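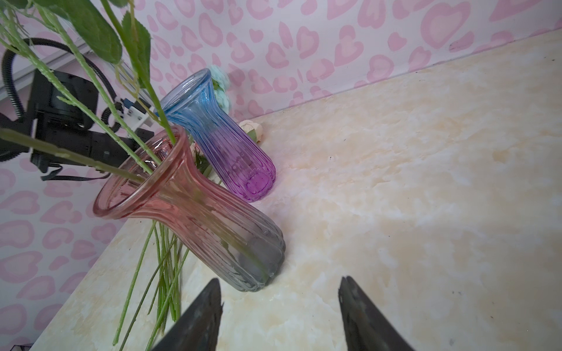 Talk notes, equipment planning session. Slot is Sunday afternoon, second half. Keep the budget slide up during questions.

Slide 1. Scope
Covers what to budget for when a manipulation cell is bought to handle glassware and artificial stems. Does not cover software licensing or floor space. Say this early, both came up last time.
Site names for the record: Plarevent is the buying site, Otska is the integrator. Trunosow quoted on the fingers only.

Slide 2. The task
Ribbed glass vases, flared at the rim, scalloped at the base. Artificial stems with leaves and flower heads. Objects get laid down, stood up, filled, emptied. The table is shared by all of them.
Point out: the vase is translucent. Depth readings through ribbed glass are poor, and stems inside make them worse. This drives the sensor line on slide 4.
Point out: a vase on its side presents a different diameter at every point along its length. Grip opening has to be specified for the rim and the base as well as the neck.

Slide 3. What the first request left out
The first request listed an arm, a gripper and a controller. It had no line for fingers as a consumable, cable replacement or spare props.
Fingers: scuffing on the contact surfaces is normal wear. Budget for sets, not singles. We carry 6 sets per cell for a year. Mixing an old finger with a new one changes the closing position and the calibration has to be redone.
Cables: corrugated sleeve protects against rubbing, it does not fix a bend radius that is too tight. Ask for the routing drawing before signing.
Props: order glass in lots of 100. Unit price drops at that quantity and the molds match. Two orders from different lots varied enough at the rim to need separate grip settings.

Slide 4. Sensors
Wrist camera: buy two, mount one. Lead time on the second unit was longer than on the arm.
Check the view with the gripper open and closed. Fingertips should stay visible in both.
Force sensing: optional for stems, required for glass. If the budget only allows one upgrade, put it here.

Slide 5. Schedule
Order in September if the cell has to run by spring. Otska will not hold a slot without a deposit.
Allow five weeks between delivery and acceptance. The first two go to mounting and cable work, the rest to trials.
Acceptance is 500 cycles with the buyer's own props on the buyer's own table surface. The supplier's demo block is not a substitute. Write this into the contract. Plarevent did not, and paid for the second round of trials.

Slide 6. Comparing quotes
Ask each supplier for the same table: purchase price, consumables per year, service visits, response time, spare parts held in the country.
The Ozoliņš quote was the lowest on purchase price and the highest once service visits were added. Show both columns. Leave it up long enough for people to copy.
Expect a question on leasing. Answer: it works for the arm and controller. Fingers and cables are excluded from every lease we read.

Slide 7. Requests to take away
Send the revised form to anyone who leaves an address. The old form is still on the shared drive under the same title, so tell them to check for the consumables section on page two.

If time is short, drop slide 5 except for the acceptance line.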